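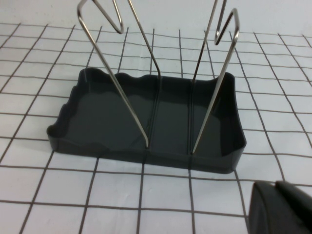

March, bench 2. Rewrote the depth filter for the wrist camera and it's a joy to work with. Old one ran a 12-frame median and smeared every thin edge. New one keeps raw depth where the RGB gradient is strong – so bright bent wire like the two supports on the dark tray gets its own mask. Mask pass takes 11 ms!

Usha wants the Hurkcombe planner to read the masks directly. Started on that, branch is depth-masks.
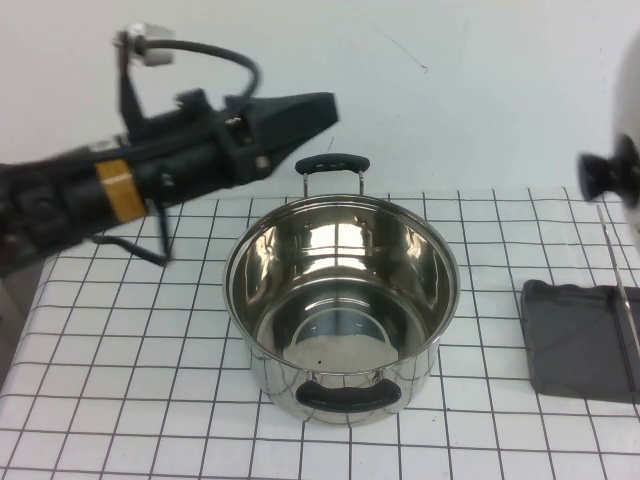
Side camera, arm left of the open pot.

Next is the grasp scorer. Shiny walls still give it ghost surfaces

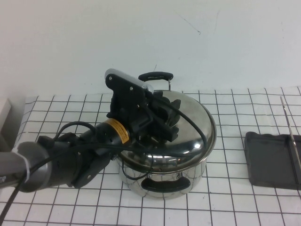

and I'd like to drop those before scoring, with a cap of 200 candidates. Ask Weronika for her normals code.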